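Brushes, and How Not to Murder Them

Posted in September, which is when I finally clean out the workshop

I own 14 brushes that are any good and a coffee can of brushes that used to be. The can lives on the windowsill as a warning. Most of what follows I learned from the can.

Washing up after water-based paint

Start sooner than you want to. Latex begins setting up in the heel of the brush (the part tucked under the metal band) while you're still admiring your trim. Wipe as much paint as you can back into the bucket, then scrape the rest onto newspaper with the back of a putty knife. Only then go to the sink.

Lukewarm water, a drop of dish soap, and your fingers. Work the soap up into the heel and squeeze downward. When you think the brush is clean, bend the bristles over and look inside. It isn't clean. Do it again.

If the job runs over two days, skip the washing and wrap the brush tight in plastic wrap, then put it in the fridge. Tell the people you live with. My wife once unwrapped a 2-inch sash brush full of Drosedby Eggshell in the belief that it was leftover salmon.

Oil paint and varnish

Two jars of mineral spirits, one for the dirty rinse and one for the clean. Swish in the first, wipe, swish in the second, wipe, then wash with soap. Keep the lids on between uses and let the sludge settle. After a week or so you can pour the clear stuff off the top and use it again, and you will feel like a Depression-era grandmother, in a good way. Take the sludge to the hazardous waste drop-off. Spread the rags flat outdoors to dry before you throw them out. A wadded oily rag can catch fire all on its own, and your insurance company has heard every version of that story.

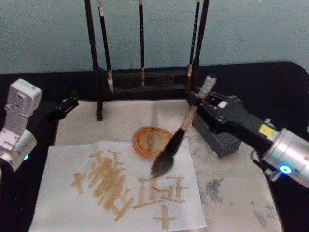
Storage is where most brushes meet their end, and it's usually gravity that does it. Stand a wet brush on its bristles in a jar overnight and you'll wake up to a hockey stick. Lay it flat on a towel until it's dry, or hang it bristles down. A large calligraphy brush, the kind with a full dark head that comes to a point, will show you quickly whether you've been good: shape the tip with your fingers while it's damp and let it dry that way. The same goes for the cheap angled brush you cut in ceilings with. Put the cardboard sleeve back on once the bristles are dry. If you threw the sleeve away, as I always do, a strip of brown paper and a loose rubber band will stand in.

Hanging them up

I use a length of coat hanger wire run through the holes in the handles and hooked over two nails. Ifeoma Yusuf, down the street, has a proper rack from Sunton with a drip tray. Hers looks better. Mine cost me one coat hanger and a shirt on the floor.

Bringing one back from the dead

Soak a stiff brush in warm white vinegar for 60 minutes, then comb it out with an old fork or a wire brush. This works on dried latex maybe half the time. I've also tried Nusero brush restorer, which smells like a hair salon and did rescue a 3-inch brush I had given up on. Test a corner of the handle first. Mine used to be red.

If the bristles still splay after all that, let it go. A ruined brush is fine for glue, for dusting out drawer tracks, and for getting sawdust out of the table saw (unplugged, please). When it's no good even for those, there's room in the can.

Next month: caulk, and why it's on my good pants.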